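Re: [stillard-users] Tekin won't read side two

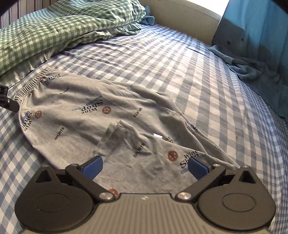

Does the Tekin need a different boot disk to read side two? Same disk, you just have to set the drive type to 2 in the Stillard setup menu and save it before you restart.

Ridwan Harahap wrote:
> Mine boots fine but I only get half the files. The label on the
> drive says Promura, if that helps. Directory stops after 6 entries
> and then it's all garbage characters.

Ridwan, that was me last March, exact same garbage! The Promura drives are fussy about the step rate too, so try 6 ms if the menu change doesn't do it (mine was happy straight away, but my neighbour's wasn't). Oh, and clean the heads first, mine were a terrible colour.

I've still got the Helport manual somewhere, all 672 pages of it, and can photocopy the drive chapter if you want it.

Cheers,
Tomás Mac Giolla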